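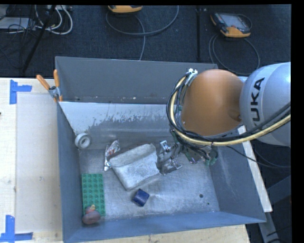

Bin A with the mixed set, KUKA over it, Grostova fingers on.

June, gripper swap, afternoon

Bin load today: tape roll, foil wrapper, towel, LEGO baseplate, duck, blue cube. Same set we ran with the Okonkwo suction head, so the numbers can sit side by side without anyone raising a hand at the review.

Mounting took most of the morning. The bolt pattern on the Grostova plate matches our flange in the sense that it is also round. Used the Multura adapter and the long screws. Check torque again before the next run, I did it by feel and my feel is not calibrated.

Orkgate controller settings:
close force setpoint 1250
open position 3000 counts
closed on nothing 2692 counts

Yes, those last two are closer together than the manual promises. Damilola thinks the homing routine stops early and calls it done, like the rest of us. She is going to re-home with the fingers off and see whether the closed value moves. Until then the "object held" flag means very little. It reported a confident grasp on plain air twice before lunch.

24 attempts on the old fingertips, then I stopped to write this.

Cube: fine from any side. The cube is always fine. We should stop including it except for morale.

Duck: grips well around the body, pops out if the fingers land on the head. Suction never managed the duck at all, so this counts as progress.

Towel: picks up on nearly everything we throw at it. Letting go is the hard part. One corner stays caught at the bracket, and the next pick begins with the towel still attached. Add a shake to the place routine, or file the bracket edge.

Baseplate: flat along the wall it is hopeless, the fingers can't get behind it. Suction hated the studs too. Even score, both zero.

Foil wrapper: tucked under the towel edge it comes along as a passenger. Logged as a miss for the wrapper and a success for the towel, which flatters us.

Tape roll: one finger through the hole, lovely when it happens. Planner doesn't know the hole exists and goes for the outside.

The bin walls are filthy with dusty residue. Wipe down before the next camera calibration, I don't want to argue with the depth image over what is a streak and what is an object.

To do
- re-home, new closed value (Damilola)
- tape the hose further back from the orange joint, I don't like that loop
- soft fingertips on, repeat the 24
- ask Grostova for the drawing of the plate they meant to send us

Pendant goes back on its hook at the end of the day. This is mostly a note to me.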